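Eden Refurbishing Project: What We Learned in Our First Term

Our class at Eden took in 47 old desktops this term, and I have to say I came to love the things, dust and all! We wanted to find out which ones could go back to work in a homework room, and what the others could give up in the way of parts. By December we had 13 machines starting up properly, which made all of us very proud.
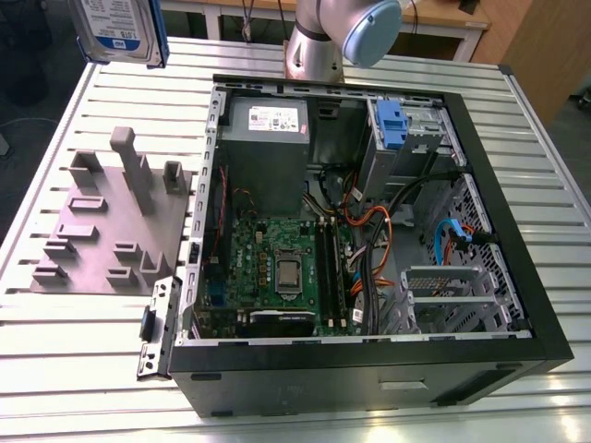 Opening up a desktop was the part I had been most nervous about, and it became my favorite afternoon of the whole project. Once the tower is lying on its side with the panel off, everything is much easier to find than I expected (our Dell has its name printed in white right on the green motherboard, near the processor, and two black memory slots on the other side of it). The drives got their own page in our notebook, where we wrote down the size from each label, like the 1.0TB on the Western Digital one, before going on to the memory.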